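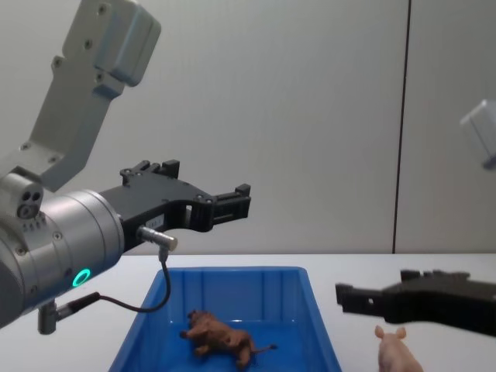 ## 【課題2】双腕による玩具の仕分けについて(意見募集)

**Stenutitz_事務局**
ロボット工学演習の履修者各位。課題2では、青い容器と卓上の動物玩具を対象とします。採点方法について、水曜日までに本スレッドへご意見をお寄せください。

**bistel_708**
ライオンのように横倒しで容器に入っている場合、姿勢は減点対象となりますでしょうか。当班は、容器内に収まっていれば可とすべきと考えます。

**cervantes班_記録係**
上記に反対いたします。姿勢を問わないのであれば、把持計画を工夫した班が評価されません。少なくとも加点項目として残すことを希望します。

**Lemlem Mamo(指導担当)**
両班の趣旨は理解しました。姿勢は加点のみとし、減点は行いません。なお、左腕のグリッパ下に垂れているケーブルは容器の真上を通ります。下降動作の前に、各班で干渉の有無を必ず確認してください。

**bistel_708**
承知いたしました。ケーブルを固定バンドで束ねることは認められますか。

**Lemlem Mamo(指導担当)**
認めます。ただし、手首の回転を妨げない長さを残すこと。

**cervantes班_記録係**
加点の上限が示されておりません。配点によっては、当班は引き続き異議を申し立てます。

**Stenutitz_事務局**
上限は31点とする案で調整中です。確定版は演習室505に掲示します。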